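Section 4: Working at the Joltgate kit bench

4.1 Who this section is for

This section is for kit room staff at Clondine and for shift leads who sign people off on the bench. It covers the daily set-up, the working cycle, refilling and the end of the shift. Installation and electrical work are in Section 2. Changes to the arm's programme are in Section 7 and may only be made by the Pesby service team or by Sérgio Prata on site.

The version in this folder is dated Monday, June 19, 2023 and replaces the loose sheets kept at the bench. Please throw the loose sheets away.

4.2 What changes in your job

Until now each packer collected every item by hand from the shelves and checked it against the pick list. With the Joltgate bench, the arm does the repeated picking from the bins. The packer refills the bins, checks each kit and closes it.

In practice this means:

You will walk less and stand in one place more. Swap positions at each break. The shift lead keeps the rota.

You are still responsible for what goes in the kit. The arm does not read expiry dates and does not notice a split packet. Your initials on the kit slip mean the same as they did before.

Your output is counted by the kit and no longer by the item. The planned figure for one bench is 188 kits per shift. If the arm is stopped for a fault, the shift lead notes the time and the figure is reduced to match. You will not be asked to make up kits lost to a fault.

Staff who do not wish to work at the bench may stay on hand packing until the end of July. Speak to your shift lead before the rota is drawn up. Hand packing will continue after that for short orders and for kits with glass items.

4.3 Before you start

1. Read the handover sheet from the last shift. If it says the bench is out of use, leave it off and tell the shift lead.

2. Tie back long hair. Take off lanyards, loose scarves and bracelets.

3. Check that the emergency stop is released and that you can reach it from where you will stand.

4. Look over the worktable. Remove pens, tape rolls, cups and anything else that is not part of the job.

5. Look along the cable on the outside of the arm. It must have enough slack to move with the joints. Do not pull it straight and do not add tape or extra ties. Report a worn or trapped cable.

6. Check that the base is free of boxes and packaging.

CAUTION: Do not lean on the arm or hang anything from it, even when it is switched off.

4.4 Setting out the bins

1. Lay the cardboard sheet flat on the worktable. Press down any part that has lifted. A raised edge can catch the gripper.

2. Place the bins side by side against the marked position. They should touch, with their upper rims in line.

3. Fill each bin from stock. Keep to one kind of item in the gauze bin and one kind in the mask bin. The syringe bin may hold packaged items for the same kit if they are on the pick list.

4. Lay face masks in a single stack, all facing the same way, with the ear loops tucked in as far as they will go. Loops hanging over a rim can be dragged by the gripper.

5. Do not fill any bin above the rim.

6. Enter the batch numbers on the screen and press Confirm.

Note: Bins supplied by Šimkus have replaced the older deep trays. The deep trays must not be used at this bench, as the arm's lowest position is set for the new bins.

4.5 Running the cycle

1. Stand behind the yellow floor line.

2. Choose the kit from the list on the screen. Check that the kit code matches the job sheet.

3. Press Start. The first cycle runs at slow speed. Watch it to the end with one hand near the emergency stop.

4. If the first kit is correct, press Continue. If it is wrong, press Stop and go to 4.7.

5. Take each finished kit from the outfeed tray. Check the contents, the seals and the dates, then initial the slip.

6. Put any damaged item in the red tub. Do not put it back in a bin.

CAUTION: Never reach into the bins while the arm is moving. Press Pause and wait until it has come to a full stop.

4.6 Refilling

The screen shows a message when the count for a bin reaches its refill level. For gauze the level is 46 on the full-size bench and 80 on the long bench. These are counts for the whole feed, including the reserve, so the bin in front of you may look low before the message appears.

1. Press Pause and wait for the arm to stop.

2. Remove anything that has slipped out of a bin on to the cardboard. Check it before you use it again. If the packet is marked or open, it goes in the red tub.

3. Top up the bin and straighten the contents.

4. Enter the new batch number if it has changed.

5. Step back behind the line and press Continue.
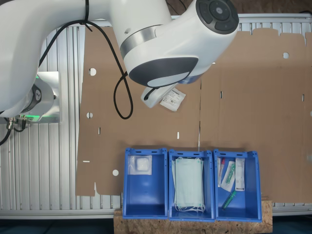
Fig. 4-2. Gauze, mask and syringe bins in place on the cardboard sheet. Gauze bin mostly empty, with one packet left.

Note: A loose packet outside the bins is not included in the screen count once it has been cleared. Use the minus key to take it off the total.

4.7 If something goes wrong

Arm stops and the screen shows "No pick": the item is lying at an angle or two items are stuck together. Pause, straighten the contents and continue. After the third "No pick" in one hour, tell the shift lead.

Wrong item in a kit: stop the bench. Set aside every kit made since the last good check. The shift lead decides whether to open them.

Arm touches a bin or the table: press the emergency stop. Do not restart, even if there is no damage to be seen. Call Sérgio Prata.

Someone is hurt: press the emergency stop, get first aid and leave the bench as it is.

4.8 End of shift

1. Let the last cycle finish and press Park.

2. Empty the bins and return unopened stock to the shelf it came from.

3. Wipe the bins and the metal rails with the wipes provided. Keep liquid away from the base and the cable connectors.

4. Replace the cardboard sheet if it is torn where the gripper works, or after 200 kits on the long bench.

5. Fill in the handover sheet. Write down every stop, including short ones you cleared yourself.

6. Sign off on the screen. The next person must sign on with their own card.

For the cleaning schedule, see Section 5.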